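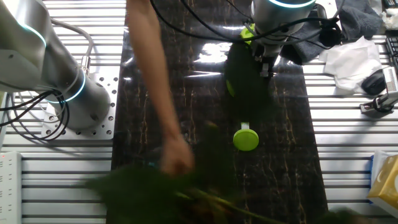 How many demonstrations does a two-arm policy need before it copes with an object it has never handled? In our tests the gain from extra demonstrations of the same objects ended at 400, and everything after that came from changing the objects.

December 14, 2020
By Idalina Neves

The result above is the short form of a longer report that our group at Workevdale will circulate internally. I am setting out the main points on my own page for the readers who wrote to me after the May post, in which I argued that we should simply record more. I held that view with some confidence. The data collected since then do not support it, and the earlier post will be corrected to refer to this one.

The question came out of the Zusteck tasks. Those tasks ask a pair of arms to pick up, pass over and put down items from a fixed set on a tabletop. Policies trained by imitation performed well on the set itself and poorly on anything outside it. Xuelian Fan proposed that the weakness lay in the arrangement of the table between trials. In the original protocol, the operator returned each item to a marked position. The arms therefore saw the same object in the same place, with small variations in the path taken by the operator's hand.

The revised protocol, which we refer to as Osman, removes the marked positions. Between trials a person reaches in, takes the items away and lays out others by hand, without measuring. Items with no fixed shape are used on purpose. Leafy material has been the most useful of these, as a bunch of leaves never lies the same way twice and the outline presented to the gripper is different on every attempt. Rigid items are mixed in so that the policy does not learn to treat everything as soft.

We trained two policies of the same design and size. The first received 500 demonstrations under the original protocol. The second received 400 under Osman. Both were then given 80 trials with items absent from either training set, laid out by Lorna Samonte, who had taken no part in the recording and did not know which policy was running. The order of the trials was drawn in advance.

The second policy completed more of the trials, with fewer demonstrations behind it. The difference was greatest for soft items and small for rigid ones. I would ask readers not to take more from this than it can bear. It is one station and one kind of gripper, and the person laying out the table has habits that we have not studied. The full table of outcomes will be in the report.

The failures are of some interest. Under the original protocol, most failures happened before contact: the arm went toward the place where an item would have been in training and closed on nothing, or closed on an edge. Under Osman, the arm nearly always reached the item, and the failures came later, during the lift or while passing from one gripper to the other. Duarte Vieira has reviewed the recordings of 14 such failures and believes that the closing force is at fault. In his reading, the policy has learned one force that suits stems and applies it everywhere. I am less sure. The cameras do not show the fingertips well at the moment of closing, and a slip caused by a poor angle would look much the same.

A further point concerns the time between trials. Laying out a table by hand takes longer than returning items to their marks, and the Osman sessions produced fewer demonstrations per hour. Montserrat Meléndez has asked whether the comparison should be made on hours of operator time instead of on the number of demonstrations. The request is a fair one. On that basis the advantage of the revised protocol becomes smaller, though it does not vanish for soft items. Both comparisons will be given.

We also tried to shorten the layout step by letting the second arm push the items about between trials. This was abandoned after a short period. The arm tended to leave everything near the middle of the table, and the variety that we wanted was lost. The hand of a person who is thinking about something else remains the better source of disorder – at least with the methods we have.

Work at the Ukley site will repeat the comparison on a second pair of arms, with a different surface and different lighting. Glare is a particular concern. The tabletop used here is glossy, and we cannot yet say how far either policy relies on reflections to judge where an item meets the surface. Until that has been tested, the figures given here should be quoted for this station only.

Requests for the layout instructions may be sent to me at the usual address. The recordings cannot be shared until the report has been approved.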